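Genowefa sold me her old Lunari for 200 quid and a promise I'd never change its name. It was called Urbańczyk, after a dentist she'd once fancied. By April the heater only blew on my left knee and the bonnet needed a thump before it would shut, but I loved that car, I really did! 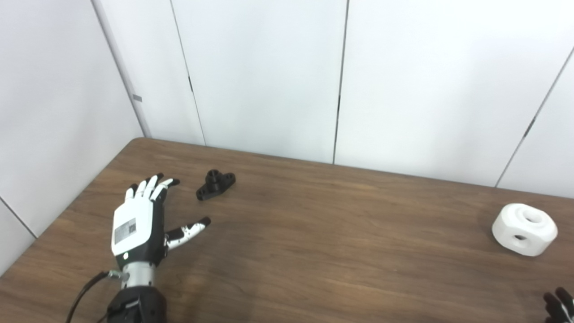
I took Urbańczyk to Bartosz Duda's garage on Saturday, because the oil light had come on and stayed on. He crawled under and was gone for ages. I sat at his table, a brown wooden one, and drank his terrible coffee.

"When did you last change the oil?" he shouted.

"Change it?" I said.

There was a long silence under there – then a spanner hit the floor.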